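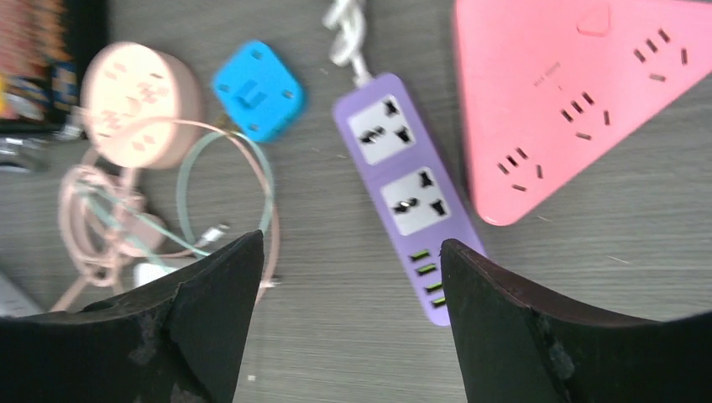 Two-armed packing cell shown to visitors at Clalano open day

2021-03-15

Clalano opened its workshop at Dustside to the public last week, and the busiest spot by some way was the cell where a pair of robot arms handles household electrical goods. The firm had 154 places on offer for the afternoon and all of them were taken.

Visitors were let in by the side door in small groups and given a short talk before going through to the workshop floor. Wiesława Tokarz, who runs the site, told them that the firm began work on small goods handling two years ago, after a long spell building conveyors for the bakery trade. The aim is to sort and pack mixed returns -- the sort of thing that arrives at a warehouse in one big carton with no list inside.

"Boxes of the same size are easy," she said. "Returns are a mess, and most of the cost is in people standing at a bench untangling them."

The work is being done with Plamden, a returns handler with a depot a few miles away. Plamden says it took in 2684 cartons of mixed electrical goods in the past year, and that nearly 496 of them had to be set aside for a second look.
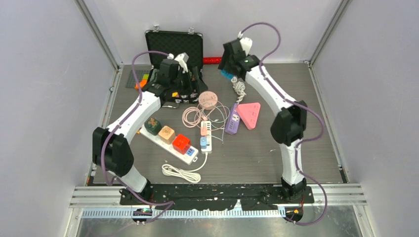 Clalano plans to put its first cell into the Plamden depot in May, where it will run alongside the existing benches. Tetteh Asamoah, the engineer in charge of the trial, said the hard part is cable. A rigid thing such as the red cube adapter on the long white strip keeps its shape when a gripper closes on it, he told one group, but the pink cable spread in loops from the round hub can end up anywhere. The team has logged 1093 practice picks so far, most of them on leads and plugs.

Questions from the floor were mainly about jobs. Bhavana Salian of Plamden said there were no plans to cut staff at the depot, and that bench workers would be trained to look after the cell. One visitor asked what happens when an arm drops something. Asamoah said the cell stops and calls for a person, and that this will stay the case throughout the trial.

Children were given a separate table in the canteen, with paper grippers to cut out and fold. Tea was served until five.

A second open day will be held once the depot trial is under way -- this time at Plamden's own site. Places will be free but must be booked through the Clalano front office, which will also take names from schools and colleges wishing to bring a group.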